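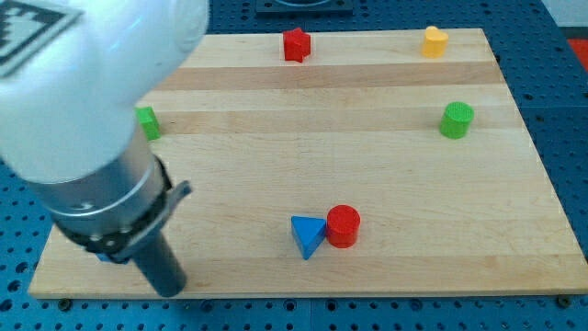
Oda Strömberg

Trurden Tabletop Pushing Set: Rod Tool Comparison
Data card, second release

Summary
This data card covers recordings made to compare two end tools on the same arm: a straight rod and a parallel gripper held closed. Both tools were used to push colored toy blocks across a wooden board. The set was collected at the Botholm laboratory and is maintained by the Trurden group. It is intended for groups choosing a tool for planar pushing and for those training policies on short contact tasks.

Contents
The release contains 2241 episodes. Each episode holds camera images, joint positions, the commanded tool position and a short text instruction, such as "move the red star to the green cylinder." Instructions were written by the operators before each episode and were not edited afterward, apart from spelling. Episodes longer than 81 seconds were removed.

The rod and the closed gripper are stored in separate folders. File layout is the same in both, and the tool name is repeated in the episode header.

Workspace
The board is made of light wood and lies on a blue perforated table surface, with fasteners against its edges. It was not moved during the April sessions. Blocks come in several shapes, among them a star, a heart, cylinders and a triangular prism, in red, blue, green and yellow-orange. Start positions were drawn at random and set by hand. A block may begin partly or fully hidden behind the arm, and such episodes have been kept.

A square black-and-white marker is attached to the white housing of the arm. Marker poses are supplied where detection succeeded. Where it did not, the field is left blank and should not be filled by interpolation.

Collection
Operators Yvette McIntyre and Colleen Paquette controlled the arm with a hand controller. Each completed 15 practice episodes per tool, and these are excluded. Tools were changed between sessions only. The tool offset was measured again after every change and is recorded in the session file.

Findings to date
The rod gave steadier contact on the cylinders. On the star, operators reported that it slipped into the notches between points and turned the block when a straight push was wanted. The closed gripper held a straighter line on flat-sided blocks but hid more of the board from the camera. These are operator reports, supported by a review of 200 episodes carried out by Alžběta Paulík. No claim is made about other arms or surfaces.

Known issues
Images may be slightly blurred where the arm is close to the camera.
In the first release the commanded height was stored in the wrong unit for rod episodes. Users of that release should download the set again.
The words "heart" and "triangle" are used in instructions without regard to color. A color is given only where the operator chose to include one.

Use and access
The set may be used for research and teaching. Redistribution of altered copies requires written permission. Requests should be sent to Thérèse Ross at the Botholm laboratory, stating the release number and the intended use.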